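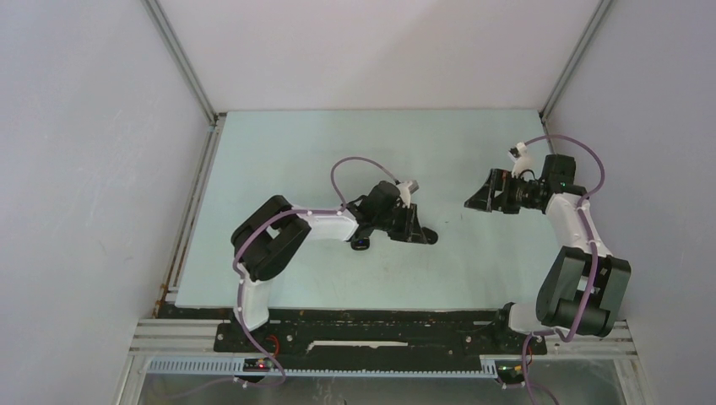
4. Working Rules for the Shared Cell

4.1 Why we wrote them down

When the Durura project began, the people running the arms were the same people who had bolted them to the table, and there was not much need to put anything on paper. Everyone knew which habits were safe and which ones were asking for trouble. Then the group grew, a second site opened at Trovley, and we found ourselves giving the same friendly talk over and over, a little differently each time. The rules in this section began as notes for that talk. They were first gathered into a single document in September and have been changed a good many times after that, mostly by the people who had to live with them. The version given here is the one in force on June 3, 2023.

We should say early on that these are house rules. They sit underneath whatever safety standards apply to a given lab, and a reader who wants to borrow them should begin with a proper risk assessment of their own cell and come back to us afterward. What we can offer is the everyday layer, the part that a general standard quite reasonably leaves to the people in the room.

4.2 Before the arms are powered

The operator looks over the cell with the power off, starting at the mounting plate and working outward. Screws, stray bits of debris, and anything left on the tabletop from an earlier session are dealt with at this point. Marks on the table or walls that will not wipe away are written in the log with a short note on where they are, so that the next person does not spend half a morning wondering whether they are new. We were slow to adopt this last habit, and we are very glad of it now.

Cables get a look of their own. Each arm is moved by hand through its reach while a second person watches the loops near the wrist, which need enough slack for a full turn and not so much that they can catch on the other arm. A clip that has slid out of place is put back before anything else happens. If a cable has to be pulled to make a pose possible, the pose is taken out of the task (we have had long and good-natured arguments over this one, and the rule has survived all of them).

4.3 Two arms in one space

Most of our close calls came from the area in the middle of the table, where both grippers can reach. Figure 1 shows two arms of the kind we mean, set along the same edge and facing each other over a clear tabletop. Our rule is that only one arm may enter the middle area at a time unless the task plainly calls for both, and a task that does call for both must say so in its written plan. Speed for a first run is held to 35 percent of the normal setting. It may be raised after 3 clean runs in a row, and it goes back down whenever the task, the gripper fingers, or the operator changes.

Grippers that work close to the table need a floor as well. We set a lower limit in software and check it by bringing each fingertip down slowly over bare tabletop. The check takes a few minutes and people do grumble about it, but a bent finger takes far longer to put right.

4.4 Lights, stops, and who is in charge

Small indicator lights on boards and cameras are handy, and new operators tend to trust them more than they should. The rules ask that no one reach into the cell on the strength of a light alone. The stop is pressed, the operator says out loud that it has been pressed, and only then do hands go in. One person is in charge for the whole session, and that person's name goes at the top of the log. Anyone at all may call a stop, visitors included, and nobody is asked to defend having called one.

4.5 How the rules have held up

Tekle Mersha went through the logs of 900 sessions from both sites and found that 78 of them had ended early on a called stop. Cable slack was the reason most often given, followed by an object left where an arm was about to go. We had expected the middle area to lead the list, and we suspect that the one-arm rule is doing its job there, though the logs cannot prove it. Operators at Trovley have asked for a shorter form of the power-off check on days when the same task simply carries on. We are trying one out and have not yet made up our minds.

Figure 1. A two-arm cell with both arms mounted on a shared plate along the near edge of the table, grippers facing each other.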